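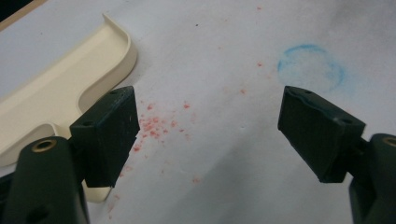
Posted by mowat_mule, 5 August 2023
Hand-held grippers, printed pads: keep or bin?

Trying the Zandcombe fingers against the Nustedik pair this week. Crumbs on paper, blue circle, cream tray. The Zandcombe pads slide beautifully and pick up very little. The Nustedik ones pick up everything, including the paper. I did 14 goes with each and my opinion of both has gone down.

gert_sibiya wrote:
Crumbs are a daft test for flat pads. You wouldn't judge a spade by how it eats peas. Try something 5 mm across and report back.

mowat_mule wrote:
The job is crumbs, Gert. I don't get to choose the job.

irkville_ian wrote:
Then you want a brush. Or softer tips. I glued rubber on mine in March and it's still on, mostly.

gert_sibiya wrote:
Rubber hides bad alignment. Shim the pads first, then complain.

majdi_d wrote:
Disagree with Gert, as is traditional. I shimmed mine for a whole evening and gained a sore thumb. Rubber took seven minutes. I'd still check the screws, mind — mine had worked loose.

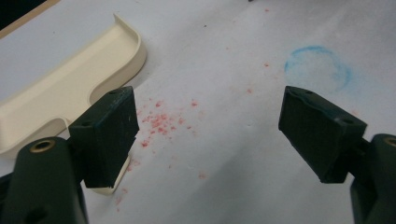
new_to_jaws wrote:
Do I need to redo the camera calibration if I only change the pads?

majdi_d wrote:
Usually not, as long as the camera hasn't moved. Do check the fully closed position again, as thicker pads will meet sooner.

gert_sibiya wrote:
For once, what he said. Still wrong about the rubber.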